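Saadet Polat has been altering wedding dresses in Tultdale for 21 years, the last 3 of them from the upstairs room at Vamier, a bridal resale shop. She sees mostly secondhand gowns now. We talked on 10 October 2022, between two fittings, while she unpicked a hem.

## Buying used

Polat says the biggest mistake is buying by the size on the label.

"A bridal 12 is not a store 12," she said. "And if the dress had an owner before you, somebody may have taken it in already. Ask for the measurements. Bust, waist, hips, and from the hollow of the neck down to the floor. If the seller won't measure it, I would leave it alone."

She also wants buyers to ask what happened to the extra fabric. When a dress is taken in, some seamstresses trim the seam allowance to make the inside lie flat. Once it is gone, the dress can't be let out again without adding a panel.

"I leave it in. I always have. My mother sewed for a shop called Şimşekoğlu and they would have sent her home for cutting it."

## What can be changed

Hems are the bulk of her work. A plain satin hem takes her an afternoon. Lace edges take much longer, as she removes the lace, shortens the skirt underneath and sews the lace back on by hand.

Necklines are possible if there is enough bodice to work with. Turning a high neck into a V is common. Going the other way is harder, and she usually suggests a separate lace top worn over the bodice.

Zippers can be swapped for a corset back, which gives a few inches either way. "People think it is a cheat," Polat said. "It's a good fix. You can breathe at dinner."

She turns down most requests to dye a dress. Polyester thread doesn't take the color the way silk does, so the stitching shows up white along every seam.

## Stains and storage

The hem of a worn dress is nearly always gray. Polat doesn't mind that and says most of it comes out with cleaning. Yellow marks under the arms are another story, and so is anything sugary that has been left for a year. Frosting and white wine can dry clear and turn brown in storage.

"Have it cleaned in the first month, and tell the cleaner where you spilled, even if you can't see it. Point to the place."
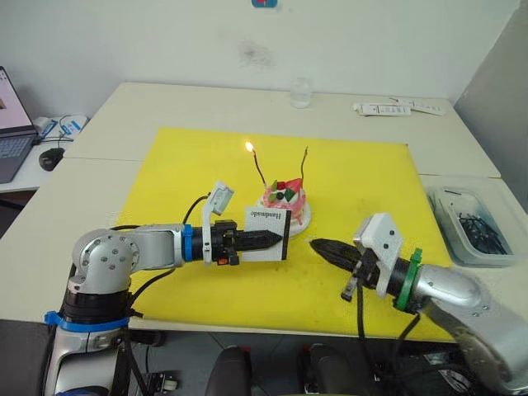 ## Prices

Polat charges $40 to look over a dress and write up what it needs, and takes that off the bill if the work goes ahead. She would like more people to do this before they pay a seller. One customer recently brought in an Arkness gown she had bought online, and the alterations came to more than the dress.

She asks for 2 fittings at least, and wants the shoes there for both. November is her quietest month and the best time to book for a spring wedding.

When I asked what she wore to her own wedding, she said it was her cousin's dress, let out at the sides. She did the work herself and finished the night before. The left side still has a pucker near the waist, and she has never gone back to fix it.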